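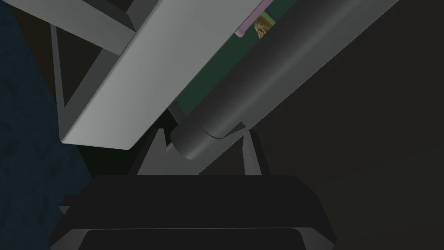

I did the chapel safety walk-round on 13 Feb 2019 and, as promised, I've typed up the whole list with my comments, so that the prayer groups over at Zusen can pinch whatever they like. I love our little building at Ostadach and I do think looking after it is a kind of prayer in itself, even when you're on your knees behind the organ with a torch between your teeth! Those two grey gripper fingers leaning in towards each other, like an upside-down V, are very nearly hands coming together before grace, and I had much the same shape in mind when I was checking the roof timbers over the porch. Anyway, on with the list. OK means OK, WATCH means I'll look again next month, and DO means somebody needs to get a screwdriver out (probably me).

ENTRANCE AND PORCH

1. Outer doors open fully and stay open when hooked back
OK
Comment: The left-hand door still needs a shove in damp weather but it goes. I oiled the hook while I was there. Please use the hook and not the big Bible, which has suffered enough!

2. Steps clean, no moss, no loose edges
WATCH
Comment: Moss coming back on the shady side. I've scrubbed it with a stiff brush and plain water. The bottom step is sound, I jumped on it.

3. Handrail firm and at the right height
OK
Comment: Measured at 1,065 mm from the step to the top of the rail, same as last time, and it doesn't wobble. It's freezing to hold on a winter morning, though, and I wonder if we could knit it something?

4. Porch light working
DO
Comment: Flickers. New bulb bought, but I'm not tall enough for that one and I won't stand on the umbrella stand again.

5. Door mat lying flat
OK
Comment: The corner that used to curl has been taped down and the tape is holding.

MAIN CHAPEL

6. Centre aisle and side aisles clear
OK
Comment: Clear when I looked. Can I ask, very gently, that pushchairs go to the back by the bookcase during the service? The babies themselves are welcome anywhere, the louder the better as far as I'm concerned.

7. Pews steady, no splinters
DO
Comment: The third pew on the pulpit side rocks. It has rocked for as long as I've worshipped here and I'm rather fond of it, but I saw a lady grab the end of it to get up after the blessing and it gave me a fright. Two brackets should do it. I ran a cloth along all the pew backs to find splinters (a good trick, the cloth snags before your hand does) and only found one, which I've sanded.

8. Kneelers in good repair
WATCH
Comment: Stitching going on the one with the dove. Lovely thing. I've brought it home to mend in front of the fire, and it'll be back before Easter.

9. Candles at least 300 mm from curtains, flowers and paper
DO
Comment: The ones on the table are fine. The prayer candle stand wasn't! Someone had pinned the prayer requests to the board right behind it, and they flutter every time the side door opens. I've moved the stand out for now and put a strip of tape on the floor to show where its feet go. Please leave it on the tape. I know it looked prettier in the corner.

10. Snuffer and bucket of sand beside the candle stand
OK
Comment: Both present. The sand had sweet wrappers in it. I make no accusations, but I did notice they were the mints from the choir stalls.

11. Portable heater, plug and lead in good condition
WATCH
Comment: The Tazi 1,000 watt one. Lead is fine, plug is fine, a bit of fluff in the back which I vacuumed out. It mustn't go on the extension lead with the organ blower. If you're cold at the midweek prayers, come and sit nearer the front, there's always room at the front!

12. Organ loft gate shuts and latches
OK
Comment: Yes, with a satisfying clunk.

13. Hymn board secure on the wall
OK
Comment: Solid. We're missing a number 7, which is why we've not had certain favourites lately.

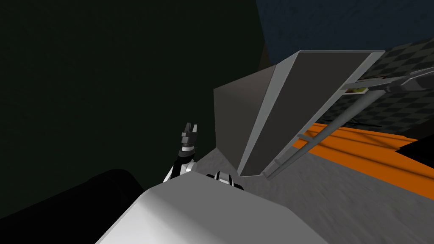
While I was up by the hymn board I had a good look at the wall behind it as well, and the damp patch hasn't grown at all from the pencil line I drew in October. I was so pleased I said a thank you out loud. I've left the pencil line there so please don't rub it out, it's the only record I've got.

VESTRY

14. Way out through the vestry kept clear
DO
Comment: No! The nativity stable was across it, with the harvest baskets on top. I've shifted the baskets, but the stable is a two-person job. This one really matters to me. If we had to leave in a hurry, half of us would head that way, and we can't be climbing over Bethlehem to do it.

15. Fire extinguisher in place, in date, pin in
OK
Comment: All good, and the label is signed. The new sign above it has gone up straight, which is more than can be said for the old one.

16. First aid box stocked
DO
Comment: Plasters low, eye wash out of date. I've made a list and stuck it inside the lid. There were also four pens and a communion cup in there. Why?

17. Cupboard with cleaning stuff locked
OK
Comment: Locked, key on the high hook. The children's class meets in there now, so it has to stay locked.

KITCHEN CORNER

18. Urn stable, tap doesn't drip
WATCH
Comment: One drip when it's full. It's the old Brunora urn and I'm told you can still get washers for it. Until then fill it to the line and no higher, and keep the little ones on the other side of the hatch.

19. Floor dry, not slippery
OK
Comment: Dry today. There's a mop behind the door now, so if you spill, mop. Then have your tea.

20. Boiler serviced
OK
Comment: Done, and it came to £387, which made me gulp. I'd been praying about that bill for a fortnight. Then the plate at the carol evening more than covered it, so I've written "thank you, Lord" in the margin of the paper copy, and if an inspector ever asks about it I shall be delighted to explain.

OUTSIDE

21. Path to the gate level
WATCH
Comment: One slab lifting by the yew, where the root goes under. I've chalked it yellow. Rain will take the chalk off, so I'll do it again.

22. Gutters clear at the front
DO
Comment: I could see grass growing in them from the ground. It's a ladder job, with one person up and one holding, and never on your own after the service in your good shoes (I know who you are).

23. Gate closes
OK
Comment: It squeaks, but I'd miss it if it stopped. You hear it during the first prayer and know that one more has come in.

A few people have asked how I get round it all. I start at the gate with a flask and read a psalm at each end, 121 to go out with because of the line about not letting your foot be moved, which seems about right for a woman checking steps. I've been using the same list for years and it grows every time something gives me a scare. The candle distance went on after a scorched ribbon, and the vestry line after a wet harvest supper when everybody tried to leave at once.

If you spot something I've missed, write it on the sheet on the back of the vestry door, with where it is and what's wrong. "Thing is broken" was the last entry and I've still not found the thing.

Still to do, in the order I'd like them done: stable out of the vestry way, candle stand left where it is, pew brackets, porch bulb, first aid bits, gutters when it's dry. I've got the brackets in my coat pocket already.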